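Search this site
Enter keywords
Go

Home Workshop Automation: Handout 6
Building and checking a hand-held gripper

This handout covers the second half of the build. You should already have the printed housing, the finger pad and the camera bracket from Handout 5. If your housing cracked at the screw holes, print it again before going further. Glue does not last there.

1. Fitting the finger pad

Push the rubber pad on from the front until the lip sits flat against the housing. Flomex pads are a tight fit and need a little soapy water. Mureo pads go on dry but tear if you lever them with a screwdriver. Leave the pad overnight before gripping anything heavy.

2. Balance

Weigh the finished tool. The workshop version comes to 436 grams without the cable. Anything much heavier tires the wrist after a few minutes and the recorded movements get shaky towards the end of a run. If yours is nose-heavy, move the battery into the backpack and run a longer lead.

3. Choosing a place to test

Use a furnished room. A bare bench gives the tracking very little to hold on to, and you will not find the faults that matter at home. Put a printed marker card on a table or shelf where it can stand upright, and keep it in the same spot for the whole session. 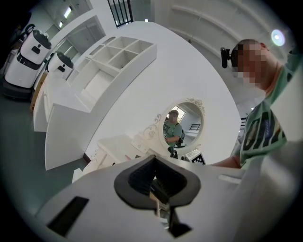
Mirrors need care. The tracking software may treat a reflection as more room, and the position then jumps as you turn past the glass. Record one pass with the mirror uncovered and one with a sheet over it, then compare the two paths. Large plain walls cause a slower drift, which is easier to miss.

4. Reading the log

A clean pass in the Wuvurton workshop gave 1870 position readings. The same walk with the lens cap strap hanging loose gave 1091, the rest having been thrown out as unreliable. Check the strap first, then the focus ring, then the cable.

5. For next time

Bring your log file and both recordings. Read the Alvarado notes on calibration up to the section on lens distortion. The part on two-handed work can wait until April.

Handout revised 13/03/2018

Related items
Handout 5: Printing the housing
Handout 7: Calibration at home
Parts list for the shared workshop
Battery leads and connectors
Marker cards for printing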